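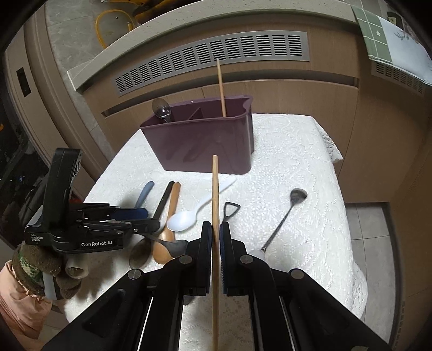 Planning and Buying for a Small Automation Cell
Course handout, week three
By the course instructor, Helville evening program
4 February 2022
9 min read

OK, last week we ran out of time right when things were getting good, so this handout picks up with the shopping list and goes on from there. Bring it with you next session, because we're going to fill in the blank budget sheet together and I don't want to spend half the class reading these notes out loud (I've done that, it's awful for everyone).

1. Start with the task, then the catalog

I know the catalog is more fun. I keep the Natex one by my bed, that's the kind of person I am. But please write down the task first. One sentence, plain words, with the objects named. "Pick up mixed utensils from a table and stand them in a caddy" is a good sentence. "Flexible handling of household goods" is a terrible sentence, and you can't buy equipment for it.

Once you have the sentence, go get the real objects and spread them out. For the utensil task, think about what you'd be asking a two-fingered gripper to deal with. A chopstick is long and thin, and a small error at the fingers becomes a big one at the tip. A metal spoon has a thin handle and an oval bowl, so where you grab it matters a lot. A wooden spoon has a thicker handle. Plastic spoons are light and get nudged around by whatever you pick up next to them. And when they lie across each other, picking one means moving three! All of that is purchasing information. It tells you how wide the fingers need to open, what the pads should be like, and how much you'll care about the camera.

The surface counts too. A lace tablecloth is a very different thing from a bare bench: it has texture, it can bunch up, and a thin handle can catch in it. If the people you're building for use tablecloths, test on a tablecloth.

2. Handheld or mounted?

This was the big question from the back row last time. Do you buy an arm right away, or do you start with grippers that a person holds and moves by hand, with a camera on them, and record the work that way?

My answer for a first project is handheld, nearly every time. You find out whether the fingers suit the objects before you've bolted anything to the floor. You can carry the stuff to the table where the work happens, set up, and be recording the same morning. And if the sentence you wrote in section 1 turns out to be the wrong sentence (mine usually is), you've lost a few days and some tape.

What you don't get is any idea of reach, cycle time or floor space. A person leans over the table without thinking about it. An arm on a pedestal doesn't lean. So keep a second page going for the mounted version, and every time somebody twists a wrist in some odd way to get at a spoon, write it down.

Do you need two grippers? Try the task with one hand behind your back. Seriously, do it at home tonight with your own silverware drawer. If you keep wanting the other hand to hold the caddy still or pull something out of the pile, budget for a pair. Both units should be the same model, same firmware, same pads.

3. The budget sheet

The sheet has five blocks. People fill in the first one beautifully and then get tired.

Hardware. Grippers, cameras, mounts, cables, a machine to store the recordings on. Get the price with shipping, and ask if the quote includes chargers. The Zindow people quote without them and I have been burned twice.

Wear parts. Finger pads, mostly. They get shiny, they pick up grit, the edges lift. Put in a full spare set for each gripper at the very least, plus a handful of whatever small screws the thing uses, because they roll under cabinets and they stay there.

Props. Everyone forgets this one! Utensils, caddies, cloths, all in several colors and materials. Props are cheap, so please don't be stingy. For our Gkikas exercise we allow 400 dollars for the whole prop box, and that buys an embarrassing number of spoons. Buy mismatched on purpose. A matching set of steel teaspoons will teach you about steel teaspoons.

People. Time is the largest number on the page and it's usually the one that's missing. Someone has to lay out the table, do the task, reset it, check the recordings, and label them. In the Gkikas exercise you get 50 hours of operator time. Decide how you'll split it before you look at the hardware prices, or the hardware will eat it.

Slack. I use 21 percent. It used to be 20 and then one year I was short by a tiny, maddening amount, so now it's 21 and I'm never going back.

4. Talking to vendors

Send them your sentence and a list of the objects with sizes. Then ask:

How wide do the fingers open, and how thin an object will they hold without slipping?
Can I change the pads myself, with what tool?
Who owns the recordings, and what format are they in?
What's the lead time on one replacement unit, today, not in a good month?
Will you lend me a set for a week?

That last one feels cheeky. Ask it anyway. Natex told me no by email and yes on the phone. If you do get a loaner, have the props ready before it arrives, or you'll spend your week driving around looking for chopsticks.

Watch the phrase "compatible with." Compatible with your storage machine can mean it plugs in. Get a sample file and open it yourself.

5. Planning the days

Work backward from the date somebody wants to see something. For our exercise, that's the end of August. Take off the lead time, then a week for setup that you'll swear you don't need. What's left is your working time, and it'll look small.

I plan sessions of 30 minutes and then a break. Holding a gripper at the right angle is tiring in the forearm and the thumb, and you can see tired hands in the recordings: the approach gets sloppy, things get dropped, resets get lazy. If the room is chilly, let people wear gloves and long sleeves, but have them practice that way first so the grip on the handle feels the same throughout.

Change the layout between runs. Move the caddy, turn it, mix the pile up again. Put "reshuffle" on the schedule as its own line, with minutes next to it. In last year's plans it was squeezed into "other," and the tables all came out looking the same.

6. For next time

Write your one sentence. Lay out your objects at home and take a picture with your phone. Fill in the Props and People blocks only, in pencil, and leave Hardware blank (I mean it, I'll check). If you've already been reading catalogs, fine, mark the pages and bring those too.

We'll do lease versus buy in the second half, and if there's time I'll show you the Zindow quote with all the extra lines on it.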